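# Unit 4 handout: Building with bricks, sorting and copying

Early Math Methods, afternoon section. Instructor: Tahmineh Khosravi. Bring this sheet to the lab session in Room 320.
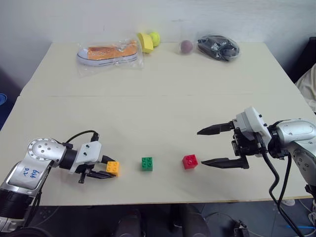

## What this unit covers

Toy bricks are used in most preschool and kindergarten rooms for free play. In this unit we use them for short, planned tasks: naming, lining up, copying a row, and building from a spoken direction. The tasks take very little material. Three bricks in yellow, green and red are enough for the first two lessons, and a bare tabletop in a light color makes them easy to find.

Read chapter 5 in the course reader before the lab. The part on order words (first, next, last, between) is the part you will need.

## Terms

- **Stud** – the round bump on top of a brick. A small brick with two rows of two has four studs.
- **Row** – bricks placed side by side on the table, not joined.
- **Stack** – bricks joined one on top of another.
- **Model** – the row or stack the teacher makes for the child to copy.
- **Attribute** – one thing you can sort by, such as color, length or number of studs.

## Setting up

Clear the table first. Pencils, cups and spare bricks all pull attention away from the task. If two tables are pushed together, keep the whole task on one of them so that bricks don't end up on the seam.

Put the bricks down with the studs up. Leave enough room between them for a child to get fingers around each one. The row doesn't need to be perfectly straight, and children will bump it anyway.

Sit beside the child when you use left and right. If you sit across the table, your left is the child's right, and the answers stop meaning much. When the seats can't be moved, use color and order words only.

## Task A: Naming and order

1. Lay out a row of three: yellow, green, red, going left to right from the child's side.
2. Ask the child to touch each brick and say its color.
3. Ask which brick is between the yellow one and the red one.
4. Ask the child to close their eyes. Swap the green and red bricks.
5. Ask what changed. Accept pointing as an answer.

Write down the exact words the child uses. "The middle one moved" and "green went over there" are both correct, but they tell you different things about order words.

## Task B: Copying a row

You need two matching sets of three. Build your row behind a folder, show it for a slow count of five, then cover it. The child builds the same row from memory. Uncover yours and let the child compare. Don't correct the row yourself; ask, "Are they the same?" and wait.

Some children get the colors right and reverse the order. Mark this as **R** on the record sheet. A row with the wrong colors is **C**.

## Task C: Spoken directions

Start with one step ("Put the red brick on the green brick") and go to two steps when the child has done three in a row without help. Pressing bricks together is hard for some four-year-olds. If the child knows where the brick goes but can't push it down, score it as correct and note the trouble with hands separately.

## Materials for the lab

Each pair signs out one tub. A tub holds 48 bricks, so please count before returning it. Lids are marked by pair. Ladan Fallahi has the sign-out list and the record sheets. Bricks that have been in anyone's mouth go in the wash bin by the sink.

## Before next time

- Try Task A and Task B with one child, age three to six.
- Fill in one record sheet per task.
- Write one page on what the child said about order. Use quotes.

Work is due at the start of the October review session. Send questions about the scoring marks to Afshin Safavi.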